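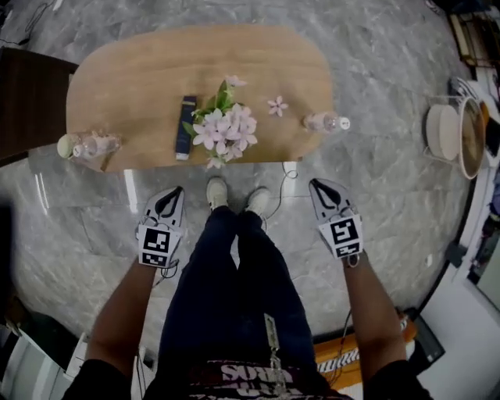
Foyer table: revised arrangements for flowers, water bottles and small items

August
By Zuleica Seixas, Resident Services

Residents of Nutuvville House will be aware that the light wooden table in the ground floor foyer serves several purposes in the course of a week. It receives the flowers for the Sunday gathering, it is used by those coming in from the walking group, and it has become the usual place to set down anything found on the stairs. Following the residents' meeting, the arrangements below have been agreed and take effect immediately.

Flowers

Cut flowers will continue to be delivered on Sunday morning by Siregar, under the contract renewed in the spring. Bunches may be laid on the table while a vase is being fetched, but they should be in water within 30 minutes of arrival. Vases are kept in the low cupboard beside the post room and should be returned there clean. Members of the flower rota are asked to trim stems at the sink in the utility room and not at the table. Loose blossoms and leaves should be gathered up before the arrangement is put out. Petals trodden into the foyer floor were the subject of a complaint in the last quarter, and the cleaning contractor, Henex, has confirmed that lily pollen in particular cannot always be removed from the paler veins in the marble pattern.

Single flowers that have come away from a bunch need not be thrown out. Mrs Elaine Barbosa has kindly provided two small glasses for this purpose, and they will stand on the windowsill.

The rota for the coming month has vacancies on 2 mornings. Names may be given to Daiane Lopes at the front desk.

Water bottles

Plastic bottles left on the table will be cleared at the end of each day. Part-full bottles should be taken back to the resident's own flat or emptied before being placed in the recycling point by the rear door. Bottles should be stored upright with the cap firmly closed. The surface of the table was treated with oil in the spring and marks easily where water is allowed to stand. Mr Gerrit Msimang has attended to two such marks already and has asked that any fresh spill be wiped with a dry cloth only. Spray polish must not be used.

The walking group will in future collect its water from the shelf in the garden room, where a tray has been set out. The group continues to meet at the front entrance and to leave promptly. New walkers are welcome at any time and need not register in advance.

Boxes, cases and found items

Small boxes and cases left in the foyer will remain on the table until the evening check, after which they will be taken to the front desk and entered in the found items book. Spectacle cases, pencil boxes and similar articles are particularly hard to return when they carry no name, and residents are encouraged to put a label inside the lid. Labels are available from the desk free of charge. Items not claimed after 15 days will be passed to the Drudidus charity shop, with the exception of keys, documents and medical equipment, which are retained by the office.

The book may be consulted on request. Enquiries by telephone should be made to extension 291 during desk hours.

General

The foyer remains a shared route to the lift and both stairways. Bags and parcels should not be left on the floor near the table, and chairs borrowed from the garden room should be taken back after use. Residents expecting large deliveries are reminded to give the desk a day's notice so that space can be found in the post room.

Mr Balakrishnan Kamath has offered to make a shallow wooden tray for found items, to match the table as closely as possible. The offer has been accepted with thanks, and residents will be notified when the tray is in place. Until then, the present practice of using the end of the table nearest the front desk should continue.

Comments on these arrangements may be handed in at the desk or raised at the next residents' meeting.

Contact: Resident Services, Nutuvville House, ext. 291 | © Nutuvville House Residents' Newsletter | Back to top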